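Bench notes, July, Erance gripper kit on trial

Second afternoon with the kit, and I'm warming up to it! Nurkow wants a yes or no on five sets, so I'm trying to be picky while the loaner is still here. Swapping it onto the wrist took nine minutes, most of that me hunting for the right hex key (it was in my pocket).

What I keep looking at is the cable. It plugs into the gripper housing and loops back under the wrist to the gray plug, and I'd like a clip on it before anybody runs this thing fast.

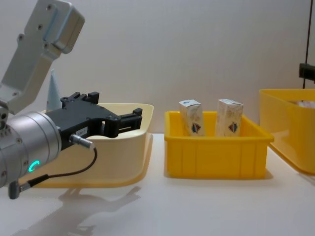

Photo: Hanne Gunnlaugsson

Two cartons in the yellow bin for that one, fingers open. I like how far the lower finger reaches, but the stepped shape at the top of the other one makes me want to check clearance against a bin rim. Hanne thinks I'm fussing. Maybe — but I've bent fingers before and she hasn't.

Soft packaging is the part of the brochure I trusted least, so out came the Dabao face wash. Squeezable tube, wide crimped end up, cap end down between the fingers. 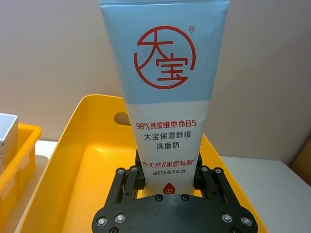 Clisness Workshop, Handling and Packing Team

I set the force to 60 percent for tubes and wrote that on the tape on the controller, so please don't peel it off. Still to do: same tube by the wide end, which I expect to be a lot less fun.

Price is 1,452 a set with the cable included, and Thoroddsen quoted us no spare fingers at that price. I want a pair thrown in. Asked by email, no answer as of 4:30.
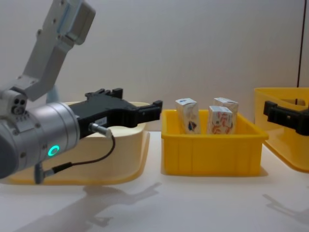 Three cartons in the center bin, ring light green, second gripper at right.

Next up is the tight-spacing pick with the cartons, both arms, slow speed first. Hanne has the log sheet. I still owe her a cable clip drawing.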